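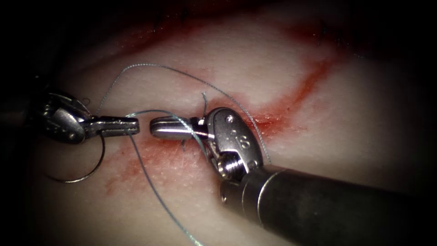
Figure 1. Blue-green thread over the Taltumo pad, with red smears on the surface.

Taltumo: A Practice Pad With Something To Complain About
Spring project report, Pritstead

1. What we set out to do

Suture pads are usually very clean. A beginner gets a neat pale rectangle with a neat slit in it, closes the slit, feels good, and goes home. We wanted a pad that was harder to feel good about. The Taltumo pad has a pale surface, a thin cut, and a generous amount of stage blood, and the question for the term was whether the mess made the practice better or only made the sink worse.

Our budget was 400 dollars. The biggest single cost was pad material, followed by thread, followed by paper towels, which we had not listed in the proposal at all.

2. The surface

The first batch had too much shine. Under a bright lamp the middle of the pad turned into a small moon and the thread vanished every time it crossed it. A slight texture fixed most of this. We also stopped chasing a realistic skin color, having learned that four people asked to agree on "skin" will produce four paints and an argument. The pale pink we ended with was simply the one we had enough of.

Contrast turned out to matter more than realism. A thin blue-green thread can be picked out on pale pink, and it can be picked out on red if the red is patchy. On a solid dark red it becomes a matter of faith.

3. The blood

We tried three mixtures. The first was corn syrup and food color and behaved like jam. The second was so thin that it ran off the pad and found somebody's lab notes. The third stained along the cut and spread out in streaks, and we kept it.

Where to put it was harder. Our early pads had blood exactly where the cut was, like a label. Later ones had it wider, under and around the line, thinning to speckles. With the wider stain you have to look for the edge of the cut before you place the needle.
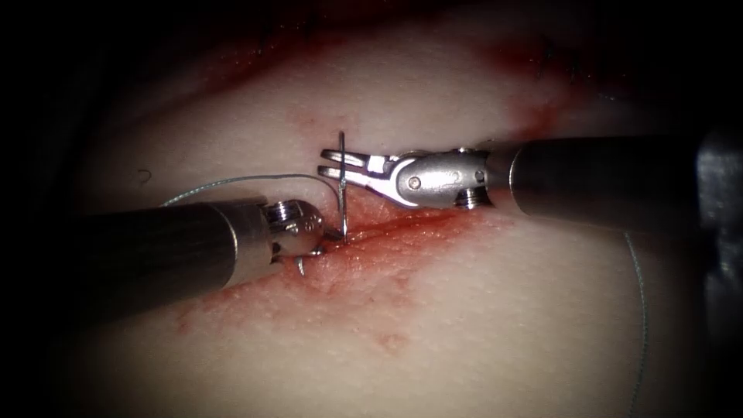

One reply to our draft, left unsigned on the shared copy, objected that a beginner who can't see the edge is practicing guessing, and that we should hand out clean pads first and stained ones only after the stitches are even. We argued about this for most of a Saturday and then put it in the report as a recommendation, so whoever wrote it can consider the matter won.

4. The thread

Thread has a memory, and what it remembers is the spool. Short lengths curl, long lengths wander across the pad and lie down in the blood. Our favorite length was 42 centimeters, picked after one afternoon of cutting pieces too short and one of cutting them too long. Color was an easier decision. We had black thread as well, but black lost its outline wherever the light fell away toward the edge of the pad, and we gave the rest of it to the sewing club.
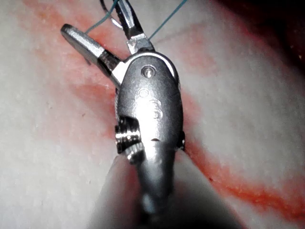 Needle handling is where most of our own attempts went wrong. The curve wants to be turned through the material, and the hand wants to push it straight, and the pad keeps a record of who was winning. We wrote a one-page guide, then cut it to half a page when we noticed that we weren't reading it either. The half that survived is mostly about the thread. Two strands standing apart in a loose V above the pad, with the needle's arc near them, are easy to follow by eye. Let them cross and you are studying knots, a separate project. The guide also says to stop and look before every pull – advice we gave freely and took rarely.

5. Wear

A pad does not last. The slit gets longer and its edges get ragged, and the stain builds up from one session to the next. We had planned to wipe the pads down between uses. Wiping moved the red around and removed very little of it. After a few rounds we started to prefer the older pads, which had blotches in places none of us would have thought to paint.
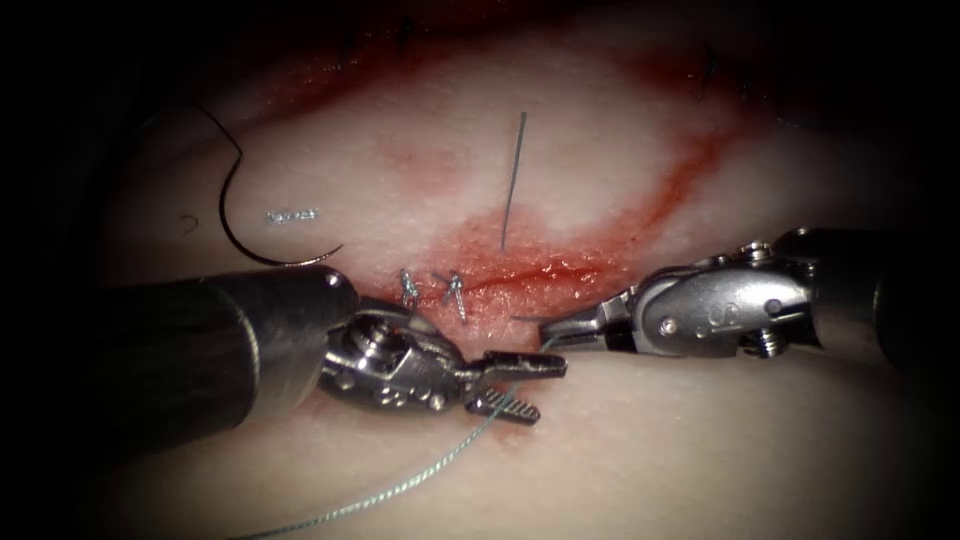

Figure 2. Red staining around the slit, heaviest along its edges, with a lighter patch at the center of the pad.

6. What we would change

A deeper cut, a second layer under the first, and a tray with a lip. We would keep the texture and the thread color. We would also buy the paper towels at the start and write them into the budget under their own name.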